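Workshop > Notebook > Dye bench

Entries Recipes Swatches Suppliers About

March 26, 2023
Madder pot, second go

Back at the dye bench after far too long (January was the last proper entry, and that one was mostly me grumbling about the tap). Today's job was the madder for the Hellum blanket. I want a warm brick red on the Karaca wool and so far all I've managed is a sort of tinned-salmon colour, so I've gone back to basics and changed as few things as I could stand to.

Wool first. I used 480 grams, skeined up last night and tied loosely in figure eights. Last time I tied them too tight and got pale bands at every tie, which looked fine on the drying rack and dreadful once I'd knitted a sample. Scoured in the big pot with a squirt of the plain wool wash, left to cool on its own. The water came out greyer than I expected from yarn that's sold as clean! I did a second scour and I'm glad I did.

Mordant was alum with a bit of cream of tartar, same as the card on the cupboard door. I dissolved the alum in a jug of hot water before it went anywhere near the pot. Brought it up slowly, held it for an hour, turned the heat off and went and had lunch. If anyone else uses the left-hand burner, it runs hotter than the dial lets on, so go by the thermometer.

The madder is the chopped root from Trolard, soaked overnight. I poured off the first soak water into a bucket and kept it, because that's where the yellows and browns go and I think that's what was dragging me toward salmon. It made a lovely soft apricot on some scrap yarn, mind you, and I've pegged a bit of that next to the window. Worth doing on purpose some time.

Chalk: 2 teaspoons stirred into the main bath. Our tap water is very soft and madder likes it hard. I left this out completely in January and I suspect it was the whole trouble.

Heat is the other thing. I kept the bath at 50 degrees for the first hour and never let it get much over that. It's dull work, standing there fiddling with the knob, but the colour came up properly red in the pot and stayed that way. Favourite moment of the day was lifting the first skein and seeing no orange in it at all. Everything's still sitting in the bath and I'll rinse tomorrow, so I'm not claiming victory until it's dry and I've held it up against the Dallon swatch in daylight.

Things to sort out:

Jugs. We're down to one decent measuring jug and it has a crack near the handle. Please don't use it for anything hot.

Labels. Pencil on the Tyvek tags holds up well, the blue pen does not. I now have three mystery skeins from last year and I'm guessing at all of them.

Spent root. I've put it in the mesh bag in the freezer for an exhaust bath. Don't chuck it out, there's a good pink left in there. 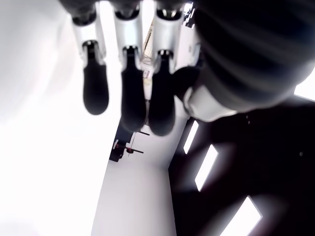 Next session

Rinse, dry in the shade, then cut a length for the swatch book. If the red holds I'll do the second batch of wool with exactly the same amounts. If it goes brown on me I'll try the rainwater from the tank and skip the second hour of heat. Also need to order more alum before the weekend workshop, and find the lid for the small enamel pot.

2 comments | 32 shares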